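In Praise of the Slow Repair

I have been meaning to write about mending for a good long while, and now that the kettle lead has gone again I have run out of reasons to put it off.

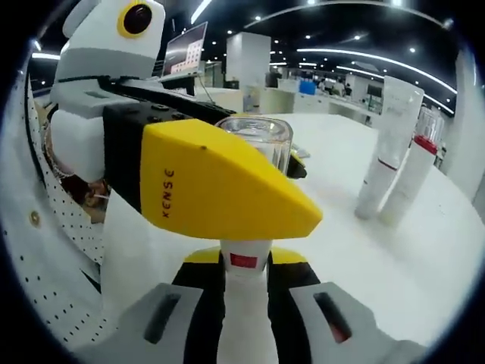
My grandmother kept a biscuit tin of odds and ends on the shelf over her sink, and I must have spent half my childhood with my hands in it. Buttons, fuses, the little brass screws that come out of spectacles, a clock key that fitted no clock we owned. If something broke in that house it went on the table after supper, the tin came down, and we all sat about offering opinions until it was put right or it was bedtime. I don't remember her ever being cross about a broken thing. She seemed rather to look forward to them.

I thought of her last September, when I took my old radio to Tõnu Rätsep in Hakcombe. Tõnu has the narrow shop beside the baker's, the one with the bell that sticks, and he has been there for 40 years (he would want me to add that the first few were spent upstairs, selling wool). The radio had gone quiet on one side. I had already been told, quite kindly, by a young man in a much bigger shop, that it would cost more to look at than to replace. Tõnu looked at it for nothing while I ate a bun. He charged me for a new lead and a bit of solder, and then he kept me talking so long about his tomatoes that I missed the bus.

Now, I know what people say to this, because my dear friend Merike Uibo says it to me every time we meet. She says I'm sentimental. She says that most people are tired when they get home, that they haven't a Tõnu round the corner, and that a cheap new toaster is a perfectly sensible answer to a broken old one. I can't tell her she's wrong. She brought up two boys on her own and worked nights, and if anybody had suggested she spend her one free evening with a screwdriver I should have thought them very rude.

But I do think the choice has been made harder than it need be. I wanted to open up my hand mixer in the new year and found the case had been glued shut all the way round. Somebody sat in an office and decided on that glue! Two screws would have done it. My mother's mixer had screws, and a folded sheet in the box showing where everything went, and it was still beating eggs when she was 83.

So what I'd like is fairly modest. I'd like screws. I'd like the folded sheet back, printed large enough to read. I'd like the council to think about the rent on small shops like Tõnu's before the last of them turns into somewhere that sells scented candles, much as I enjoy a candle. And I'd like children to be given something broken now and then and left alone with it for a wet afternoon, with a grown-up near enough to say which bits mustn't be plugged in.

They may well make it worse. I made plenty of things worse, including a rather nice carriage clock, and my grandmother just put the pieces in the tin and said they'd come in for something.

Merike is coming to supper next week and will have a good deal to say about all this. I shall give her the kettle to hold while I find the small screwdriver.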